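Folding by numbers: is the shirt count telling us anything?

The laundry bench at the Foltthorpe workshop passed 2,000 recorded folds this month, and the update that went round made it sound as though the hard part was over. I'm less sure. Two thousand goes at folding a T-shirt is a lot of somebody's afternoons, but whether it's a lot of learning is a separate matter, and we haven't done much to find out.

For members who haven't been by, the job goes like this. An operator drives both arms through a fold from start to finish, the movements are saved along with the video, and the whole pile goes to Tirar, our training program, which tries to work out what to do with a shirt it hasn't met before. The target for August is 3,000 folds. I asked where that figure came from and was told it was the next round number.

My trouble is with what goes into the pile. A good many of the saved folds begin with the shirt laid out square in the middle of the table, sleeves out, facing the same way. No shirt in my house has ever come out of the basket like that. If the system only sees tidy beginnings, it will learn tidy beginnings, and we'll all be very pleased until someone drops a shirt on the table from shoulder height.

Then there's the finish. Operators mark their own folds as good or not good, and the standard drifts. A long rectangle with the middle still bunched up might pass in the morning and get tossed after lunch. Some would say wrinkles don't matter so long as the shape is right, and that may be so, but we should write it down one way or the other.
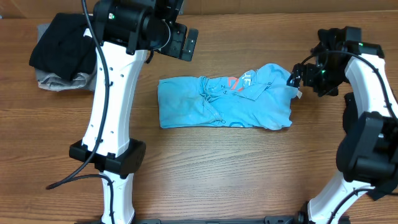

What I'd like to see before August

First, a set of 500 folds that all start from a crumpled heap, with the shirt's colour and fabric changed often. I'd trade the next 2,000 neat ones for it.

Second, keep the fumbles. At the moment a missed grab at the hem means the take is deleted and started over, so the system never sees how a person gets out of trouble. The crew at Stamumton keep theirs, flagged as recoveries, and I haven't heard a decent argument against it.

Third, a proper test. Put aside a few shirts that never appear in training, and try them on the same day each month with the same starting mess. The Ha write-up on our shared drive has a scoring sheet we could borrow — it's one page and it's dull, but it would do.

I've been told this will slow the count down. Fine by me. Comments to the newsletter inbox, please, and bring old shirts if you've got them, the uglier the better.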